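Does sugar really make you hyper?

You have probably heard a grown-up say it at a birthday party. Everyone is charging about, somebody is under the table, and an aunt shakes her head and says, "It's all that sugar." Is she right? I have my doubts, and so do plenty of scientists.

Think about what else goes on at a party. There are balloons, loud music and all your friends in one room. You would be bouncing off the walls if they had served you nothing but cucumber.

To check an idea like this, you need a fair test. Some children get a drink with sugar in it. Others get one that tastes just as sweet but has no sugar at all. The children don't know which is which – and neither do the people watching them. When scientists have done this, they mostly couldn't tell the two groups apart.

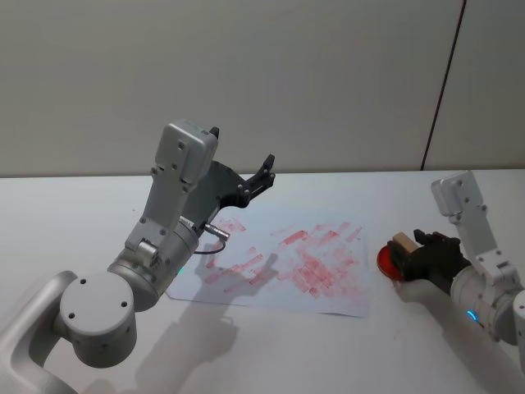
The parents are the odd part. In one test, mums were told their sons had just had a sugary drink. They hadn't. The mums still said the boys were wilder than usual. If you expect to see something, you often do, and that goes for clever people too.

My neighbour Cledwyn Llewellyn doesn't believe a word of this. He has 2 grandsons and says he has seen it with his own eyes. Perhaps he has. But he has only ever watched them eat cake at parties, never on a dull afternoon in September with their homework out, so I'm not giving in yet.

None of this makes sugar good for you. Ask your dentist, who has heard all the excuses. Too much of it rots your teeth, and that one has been tested properly – lots of times.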